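Trurkport 双臂主从示教台（含 Tu 录制软件、Skesport 仿真场景包）
首页 > 产品 > 示教与遥操作 > Trurkport
页面更新：2021年1月3日

产品概述

Trurkport 用于以手动方式向双臂机器人演示任务，并将演示过程记录为可回放、可标注、可用于策略训练的数据。操作员坐在主端前，双手各握一支主手，从端的两条机械臂按映射关系跟随。从端可以是实体机器人，也可以是 Skesport 场景包中的仿真机器人，两种情况下主端硬件、操作流程和录制格式相同。

常见用途为桌面及柜面物体的抓取、摆放、交接和开合类任务的示教采集。不适用于高速轨迹任务，也不适用于需要持续大接触力的装配工序。后者请参阅力控从端的选型说明。

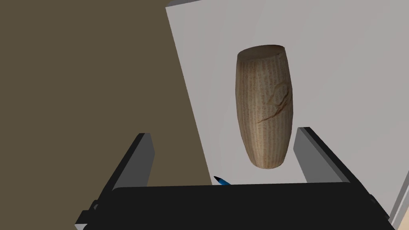

Vandine 示教与遥操作产品部

系统组成

主端由左右两支主手、底座、脚踏开关和控制盒构成。主手为串联关节结构，末端带指夹式扳机，扳机行程对应从端平行夹爪的开度。控制盒负责关节编码器读取、重力补偿计算以及与工作站之间的通信。脚踏开关分左右两块踏板，左侧为离合，右侧为片段起止。

工作站运行 Tu 录制软件。Tu 完成主从映射、多路画面显示、数据写盘和片段管理。仿真模式下，Skesport 场景包与 Tu 在同一台工作站上运行，无需另配渲染主机；如需多名操作员共享场景资源，可将场景目录放在局域网存储上，但演示数据仍建议写入本地磁盘。

从端接口按机器人型号提供适配模块。每个模块包含关节限位表、运动学描述文件、夹爪开度换算表和急停信号转接线。更换从端型号时只需更换模块并重新执行零位校准，主手本身不用拆装。

画面与视角

Tu 默认显示 3 路画面：一路机身视角，两路腕部视角。机身视角用于判断双臂与柜体、墙面及其他物体的相对位置；腕部视角用于夹取前的对准。三路画面使用统一时间戳写入同一片段，回放时按时间戳对齐。

腕部视角从夹爪后上方看向指端，掌部外壳占据画面下部，两指由其两端伸出。该安装位置的优点是两指内侧面始终可见，操作员可以直接观察物体与指面之间的间隙。缺点是掌部会遮住紧贴其后的物体。在物体较密集的台面上，应先以机身视角确定接近方向，再切换到腕部视角完成末段对准。

对于桶形、圆柱形等长轴明显的物体，接近时应使物体位于两指之间并留出两侧间隙，确认指面与物体长轴的夹角后再扣动扳机。仿真场景中的物体表面贴图保留了刻痕、斑点和裂纹等细节，楔形文字泥筒一类的物体即属此类，可用于检查视觉模型对表面纹理的敏感程度。贴图上的裂纹仅影响外观，不改变碰撞体形状，物体在仿真中不会沿裂纹断开。

腕部画面支持单独调整曝光和色温。仿真模式下对应为渲染参数，可在录制结束后重新渲染，关节数据不受影响。

主从映射

Tu 提供两种映射方式。

关节映射：主手各关节角按比例映射至从端各关节。主从结构相近时采用，延迟最小，操作员对肘部姿态有直接控制。

末端映射：主手末端位姿映射至从端末端位姿，由软件求解关节角。主从结构不同时采用。冗余自由度由默认姿态约束处理，也可指定肘部偏好方向。

末端映射下可设置平移比例。缩小比例适合精细对准，放大比例适合在较大范围内移动。比例可在录制过程中切换，切换时刻写入事件通道。姿态不参与比例缩放，始终为一比一。

踩下离合踏板时主从断开，从端保持当前位姿，操作员可将主手移回舒适位置。松开踏板后，系统以松开瞬间的主从位姿作为新的参考。离合期间的数据照常记录，并带有离合标记，训练前可由导出工具剔除。

夹爪扳机的换算默认为线性。对于薄壁或易滑物体，可改用分段换算，使闭合末段的扳机行程更长。夹爪开度的指令值和实测值分别记录，两者之差可用来判断夹爪是否受阻。单凭该差值不能确认物体已夹稳，应结合抬起后的画面进行标注。

空爪段的处理

一段演示中，夹爪常有较长时间处于张开且未持物的状态，例如移动到下一物体之前、视线被遮挡后重新定位时。Tu 不自动删除空爪段。操作员的寻找和修正动作本身可能具有训练价值，是否保留由使用方决定。
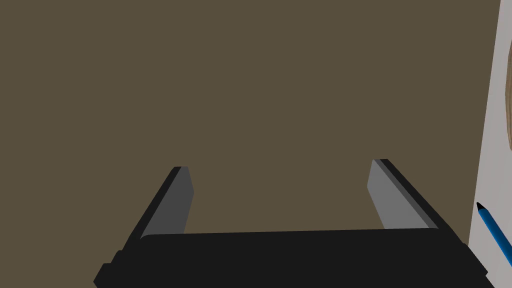 腕部视角，夹爪张开，未持物；右下角为蓝色笔

导出工具中提供空爪段筛选条件，可按夹爪开度、末端速度和持续时间组合设置。筛选结果先以标记形式写入片段索引，确认后再执行裁切。原始片段不会被覆盖。

需要注意的是，腕部画面中大面积单色背景会降低基于图像的运动估计的可靠性。若后续流程依赖图像估计末端运动，应改用记录的关节角和运动学描述文件计算，不要使用图像结果。仿真模式下另有末端位姿真值通道，可直接读取。

Skesport 仿真场景包

Skesport 提供室内家具和日用物体的组合场景，供操作员在不占用实体机器人的条件下练习和采集。场景由固定结构、家具和可移动物体三层组成。

固定结构包括墙面、地面和壁挂设备，不参与抓取，但参与碰撞检测。家具包括柜体、台面等，抽屉类部件可单独设置是否启用关节。未启用关节时，抽屉与柜体为同一刚体，拉手仅作外观。可移动物体具有独立的质量、摩擦系数和碰撞体，初始位姿可固定，也可在指定范围内随机。

随机放置的物体允许出现倾倒、侧卧等姿态。若任务定义要求物体直立，应在场景文件中加以限制。物体之间的初始间距由最小距离参数控制，参数过小时可能出现初始接触，物体会在仿真开始后短时间内移动。建议在片段开始前等待物体静止，Tu 的片段起始条件中可勾选此项。
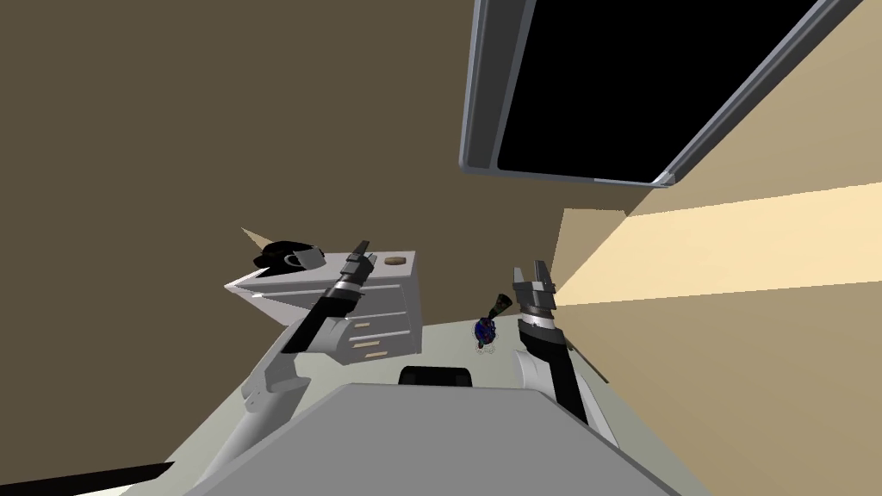

机身视角：双臂、抽屉柜与柜顶侧卧的黑色马克杯

机身视角的下部会显示机器人自身的顶面，正前方近处的地面因此不可见。放置任务目标时应避开该区域，或者要求操作员先用腕部视角确认。画面带有倾斜时，操作员对上下方向的判断容易偏差，Tu 提供画面旋转显示功能。旋转只作用于显示，写盘数据保持原始方向。

地面物体与柜面物体高度相差较大，同一片段内往返操作时，从端容易接近关节限位。接近限位时主手给出渐增的阻力提示，Tu 界面同时显示对应关节编号。阻力提示可关闭，不建议新操作员关闭。

场景包附带 517 条示教片段，格式与用户自录片段一致，可用于验证读取程序、试跑训练流程和培训操作员。附带片段包含成功片段和失败片段，标注见各片段的索引文件。失败片段未做剪辑。

录制流程

一、启动控制盒，待指示灯转为常亮后启动 Tu。
二、选择从端模块。首次使用或更换模块后执行零位校准。
三、载入场景文件或连接实体从端，检查各路画面。
四、踩住离合，将两支主手移至起始姿态。
五、松开离合，缓慢移动主手，确认左右对应关系正确。
六、踩下右踏板开始片段，执行任务。
七、任务结束后再次踩下右踏板，在弹出的列表中选择结果标签。
八、场景复位。仿真模式自动复位，实体模式由人工摆放。

结果标签默认有成功、失败和作废三项，可自定义增加。作废片段保留在磁盘上，但不进入默认导出列表。操作员代号在登录时填写，写入每个片段的元数据。需要匿名交付时，导出工具可将代号替换为随机标识。

操作过程中如出现通信中断，从端保持最后位姿，当前片段自动结束并标记为中断。恢复通信后须重新经过离合步骤才能继续，系统不会自动跟随主手的当前位置。

数据内容

每个片段为一个独立目录，包含以下内容：

左右臂关节角指令值与实测值
左右夹爪开度指令值与实测值
主手关节角与扳机行程
各路画面及时间戳
事件通道（离合、比例切换、限位提示、通信状态）
场景文件副本与随机种子（仿真模式）
片段元数据（任务名、操作员代号、结果标签、软件版本）

画面与关节数据分别写入。关节数据以主端时钟为准，画面时间戳在写入时换算到同一时钟。实体从端自带时钟的，适配模块会在片段首尾各做一次时钟比对，比对结果写入元数据。

仿真片段可由场景文件、随机种子和关节指令重新生成。重新生成时若物理引擎版本不同，接触较多的片段可能与原片段不一致。跨版本使用时请以已写盘的状态数据为准。

主要参数

主手数量：2
关节数据采样率：800 Hz
画面通道：3
从端映射：关节映射、末端映射
夹爪类型：两指平行夹爪
力提示：限位阻力提示，无接触力反馈
重力补偿：有，可按操作员调整
离合方式：脚踏
急停：控制盒面板按钮，另有外接端子
工作模式：实体从端、仿真从端
安装方式：台面固定或立柱固定

接触力反馈说明：标准配置不向主手传递接触力。操作员依靠画面和夹爪开度差判断接触。已采购标准配置的用户不能通过软件升级获得接触力反馈，须更换主手驱动单元。

安装与校准

底座固定面应平整，固定后用手推动主手，底座不应有可察觉的晃动。左右主手的间距可调，调整后须重新输入间距值，否则末端映射下双臂相对位置会出现偏差。脚踏开关线缆应远离座椅滚轮。

零位校准使用随附的定位销。将定位销依次插入各关节定位孔，在 Tu 中逐一确认。校准数据保存在控制盒内，更换工作站后不会丢失。控制盒返修后须重新校准。

重力补偿应在操作员实际坐姿下检查。松手后主手若缓慢下沉或上浮，可在补偿页面微调。补偿过强时主手会自行抬升，夹爪位置随之漂移，在腕部画面中表现为背景缓慢移动。出现这种情况应停止录制，先行调整。

使用限制

实体模式下，从端运动范围内不得有人。主端操作位应能直接看到从端，或由另一人值守急停。离合踏板不是安全装置，不能代替急停。

仿真模式采集的数据与实体数据之间存在外观和接触特性上的差异。仿真画面的光照较平，部分表面没有纹理，投影也可能缺失。用于实体部署前，应以实体片段验证。

夹爪与物体的碰撞体为简化几何，指端圆角和物体细小凸起可能未被完整表示。画面中看似接触而仿真中未接触，或相反的情况，均属简化几何的正常表现。精确的接触状态请读取接触通道。接触通道默认关闭，需在场景文件中启用。

维护

扳机弹片属于易损件，出现回弹迟缓时应更换。更换后只需重新标定扳机行程，不需要做关节零位校准。指夹衬垫可拆洗，晾干后装回。主手关节不得自行加注润滑剂。编码器线缆接头应定期检查是否松动，接头松动时 Tu 会记录读数跳变，相应片段在索引中带有警告标记。

软件更新与固件更新分开发布。更新 Tu 前应备份映射配置，旧版配置可导入新版，反向导入不受支持。

订购信息

标准套装：主端（含两支主手、底座、脚踏开关、控制盒）、Tu 录制软件授权、定位销、线缆。
仿真套装：标准套装内容，另加 Skesport 场景包与附带片段。
从端适配模块：按机器人型号单独订购，下单时请提供型号、控制器版本和夹爪型号。
备件：扳机弹片、指夹衬垫、脚踏开关、编码器线缆。

10月以前交付的控制盒使用旧版急停端子，与现行适配模块连接时需加装转接线。转接线可凭控制盒序列号向 Vandine 申领。

相关文档：安装手册、Tu 用户手册、Skesport 场景文件格式说明、片段格式说明、适配模块兼容列表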